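PRESS RELEASE
January 25, 2010

Clorner's Long Table supper club opens its doors for a second year

Neighbours in Clorner will be sitting down to eat together again this spring, as the Long Table supper club returns with more homes, more cooks and a much bigger pile of recipes. The club matches people who love to cook with people nearby who would like some company over a meal, and the first suppers of the new season will be held in private dining rooms across the town.
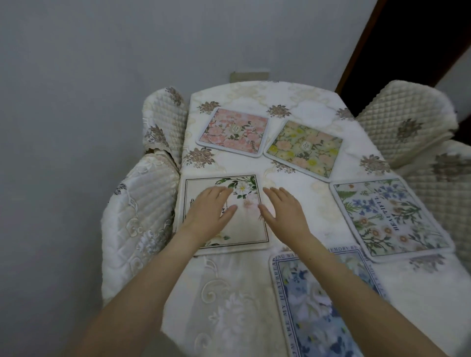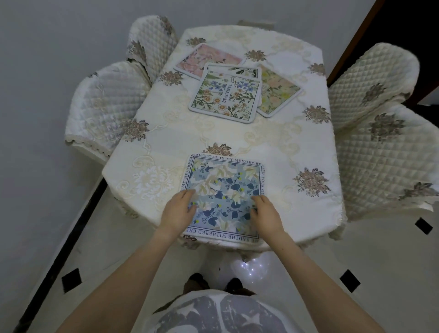 Floral placemats on a cream tablecloth.

How it began

Long Table started in November with a single supper on Viston Road. Gerardo Malabanan had moved to Clorner for work and found that he was cooking the same big family dishes he had always made, then eating them by himself for most of the week. He put a card up in the library asking if anyone fancied sharing a pot of chicken adobo. Thirteen people rang him.

"I only had six chairs, so two neighbours carried theirs down the street," he said. "We ate in shifts. By the time the pudding came out people were already arguing over who would cook next, and I thought, well, we'd better do this properly."

By Christmas the club had spread to Kong Street and the flats behind the station. Hosts have cooked lamb hotpot, dumplings, a goat curry that took two days, and one very popular evening made up entirely of different kinds of toast.

What is new this year

The new season has 32 suppers planned, and each one will be held in somebody's home. Hosts choose the dish and the date, and guests chip in for the cost of the food. Tables are kept small so that everyone can hear each other – most hosts seat between four and eight.

There will also be daytime meals for the first time. Several members work nights or don't like going out after dark, and they asked for a lunch. The first is a soup and bread lunch, with a second to follow if enough people want it.

Yu-ting Hsu joined as a guest last year and now looks after the list of hosts. She is especially keen to hear from people who think their cooking is too plain.

"People say to me, oh, I only do a shepherd's pie," she said. "But I had never eaten a shepherd's pie before I came to one of these suppers! I had three helpings. I went home with the recipe on the back of an envelope and I've made it most weeks since. Your ordinary dinner is somebody else's big discovery."

A recipe book made by the town

The club is collecting recipes for a book, which will be printed locally by Zernard Press in a first run of 1,000 copies. Anyone who lives or works in Clorner can send one in, whether or not they have been to a supper. Handwritten recipes are very welcome, splashes and all, and the plan is to print some of them just as they arrive.

The book will be arranged by street, so readers can look up what their neighbours are having for tea. Viston Road is well ahead at the moment, mainly thanks to a run of pickles and chutneys from the odd-numbered side. Station Parade has so far sent in one recipe, for gravy.

Money from sales will pay for ingredients for hosts who would like to cook but find the cost a stretch.

How to join in

Guests can put their names down at the front desk of Clorner Library, where the list of suppers is pinned up and kept up to date. Please mention any allergies and whether you need a house without steps. Children are welcome at most suppers – the list shows which ones.

New hosts are asked to come to a short welcome evening at the library first. It covers kitchen hygiene, sharing out costs and borrowing extra chairs, folding tables and large pans from the club's store. There will be tea, and Gerardo is bringing his coconut cake.

Recipes can be handed in at the library or posted there, marked "Long Table". Please write your street on the page.

For interviews or to come along to a supper, ask for Yu-ting Hsu through Clorner Library.

ENDS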